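Status: 1 Nov 2020, second release of the season. If you cloned the repo before the folder rename, please pull again, or half the scripts won't find their configs!

# pridton-teardown

Code, fixture files and recorded runs from the Pridton Robotics Club's computer service project. We're a student club, and this season we are teaching a robot arm to work inside desktop PCs: reaching into an open case, handling memory and connectors, and putting small parts down in a fixture where we can find them again. It is slow and fiddly and we love it.

The repo has three audiences. New club members should read the whole thing once before their first bench session. Teams from other schools mostly want the `fixtures/` folder and the dataset. Judges at the Skolness Challenge want the data card, which starts halfway down this page.

## What's in the repo

```
pridton-teardown/
 configs/ one YAML per desktop model, plus bench.yaml
 control/ motion code, gripper wrapper, stop handling
 fixtures/ plate source and print files
 labels/ run labels, one JSON per run
 tools/ replay, trim, label checker
 notebooks/ plots for the weekly meeting
 docs/ bench rules, printing notes, meeting notes
```

The recordings are too big for Git. `tools/fetch_runs.py` pulls them from the club server into `data/`, and you can ask for one task at a time if your laptop is small (mine is).

## Getting started

You need Python 3.7 or newer. Everything under `tools/` works without a robot, so you can replay and label runs at home.

```
git clone <club server>/pridton-teardown
cd pridton-teardown
python -m venv env
source env/bin/activate
pip install -r requirements.txt
python tools/fetch_runs.py --task approach_socket
python tools/replay.py data/approach_socket/run_004
```

If the replay window opens and stays gray, press the space bar. It starts paused. Yes, every single one of us has filed a bug about this, and yes, we should change it.

To run on the arm, you need to be signed off on the bench rules (`docs/bench_rules.md`), and there must be 2 people in the room: one at the keyboard, one with a hand near the stop button. Swap jobs between runs. Whoever has the button doesn't look at their phone, ever.

## The task set

Runs are grouped by what the arm was asked to do.

| Folder | Goal | Gripper closes? |
|---|---|---|
| `approach_socket` | Move to a hover point over the CPU socket and hold | no |
| `approach_memory` | Move to a hover point over a chosen memory slot | no |
| `memory_out` | Open the latches and lift a memory module out | yes |
| `memory_park` | Set a lifted module down in a fixture slot | yes |
| `cable_clear` | Push a loose cable out of the way of a memory slot | sometimes |

`cable_clear` is the hardest and by a long way the most fun. Cables never lie the same way twice, so a path that was perfect in the morning can be hopeless after lunch. Emil Bühler wrote the current version, which does a gentle sideways sweep and then checks whether the slot can be seen. It's a simple idea and it beat the clever one we spent most of September on.

We don't do CPUs. The sockets are too easy to damage and we only have so many boards. The approach runs over the socket are there for hover accuracy and nothing else.

## Fixture plate

The plate is printed in two pieces and glued, unless your printer bed is big enough for the whole thing. Source is in `fixtures/plate_v3.scad`, and the slot width is a variable at the top of the file. We left it a little loose on purpose: the arm can drop a module in at a slight angle and it will still settle.

Print notes from Lina Nimri, who has printed more of these than anyone should have to:

- Flat side down, no supports.
- Four walls. With two, the L-shaped holders snap.
- Let it cool on the bed before you pull it. A warped plate throws off the height calibration and you'll spend an afternoon blaming the camera.
- Clean the slots with a flat file. Sandpaper rounds the edges too much.

The tall post is the calibration target. At the start of a session the arm touches off against it and the offset gets written to `session.json`. If somebody bumps the plate, touch off again! Don't nudge it back by eye.

---

# Data card

## Summary

287 recorded runs of a single arm working in and over opened desktop computers. Each run has one video from a fixed camera, joint positions, gripper state, the session calibration, and a label file. Collected by club members during regular bench sessions, with a faculty adviser in the building.

## Why we made it

The Skolness Challenge asks teams to show a robot doing repair or recycling work on real hardware. We wanted a record of what worked and what didn't, in a shape that next year's members could use after we graduate. Last year's team left us a shoebox of memory cards with no labels on them. We love them, but never again.

## Hardware

- Donated desktop towers from the Nguyen-Tran repair shop. Different cases, all retired, no working drives expected and none read.
- One robot arm with a two-finger gripper and our own finger pads.
- Slatted aluminum bench, which makes clamping things down wonderfully easy.
- Fixed camera, same mount for every run in this release.

For a typical setup, the tower goes on its side with the panel off, to the right of the fixture plate as the camera sees it, and the gripper starts its work over the board.

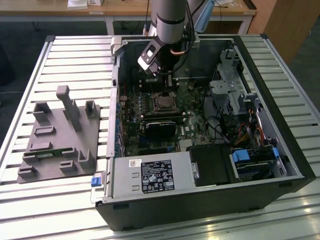 Tarek Smadi wrote back after reading the draft of this card that the layout section should say which way the case is turned, because his team had put theirs in with the power supply at the opposite end and couldn't get any of our memory paths to work. Good catch, and thank you! The rule is now in `bench.yaml` as `case_heading`, and the replay tool prints it on startup. If your case is turned around, change that value first and re-run the touch-off before you try anything that closes the gripper.

## File format

Each run folder holds:

- `video.mp4`
- `joints.csv`, one row per control tick, angles in radians
- `gripper.csv`, opening width and commanded width
- `session.json`, touch-off result, plate version, who was at the keyboard (initials only)
- `label.json`, the outcome and notes

Time stamps are seconds from the start of the run. Video and joint data share a clock.

## Labels

Outcome is one of `done`, `partial`, `missed`, `stopped`. Use `stopped` whenever the button was pressed, even if you think the arm would have made it. Each run gets labeled by somebody who wasn't at the keyboard for it. When the operator disagrees, they write a line in `notes` and leave the outcome alone. Zaid Geagea reads through the arguments in `notes` before every release and they are the best part of the dataset, in his opinion and in mine.

## Splits

Please use `splits/by_case.json`. It keeps all the runs from one computer on the same side of the split. A random split looks great on a poster, but the model has already seen that exact case and you learn very little from the score. We made this mistake at our first demo and had to redo the plot in the hallway.

The last 10 `memory_out` runs are held back for the club's own end-of-season test, so they aren't in the download.

## Known problems

- The bench slats are shiny. Glare comes and goes in the video depending on the blinds, and our first slot detector kept falling for it.
- Cable colors vary between towers. Don't build anything that depends on them.
- Early `cable_clear` runs used a faster sweep. They have `"sweep": "old"` in the session file.
- Gripper width drifts a little in long sessions. We re-zero between tasks now, but we didn't always.
- One arm, one bench, one room. We have no idea how well anything here carries over to yours, and we'd be thrilled to hear.

## Safety and handling

Towers are unplugged and left to sit before they're opened. Nobody opens a power supply, for any reason. Ground yourself before you touch a board by hand, wear eye protection when the arm is live, and tie back long hair. Drives go back to the shop with the cases.

## Using and citing

Code is MIT. Recordings and plate files are CC BY 4.0, so go ahead and use them in class, on posters, or in your own robot. Cite as:

```
Pridton Robotics Club, pridton-teardown, release 2, 2020.
```

## Contributing

Open a branch, run `tools/check_labels.py`, then ask for a review. First-timers, please start with a label fix or a print note, and somebody will sit down with you for the rest. Aurora Meireles looks after merges this term.

Things we'd really like help with:

- [ ] make the replay tool start unpaused
- [ ] a plate version for smaller print beds that doesn't need glue
- [ ] a slot detector that copes with glare
- [ ] more `cable_clear` runs on towers with messy wiring
- [ ] spelling in `docs/printing.md`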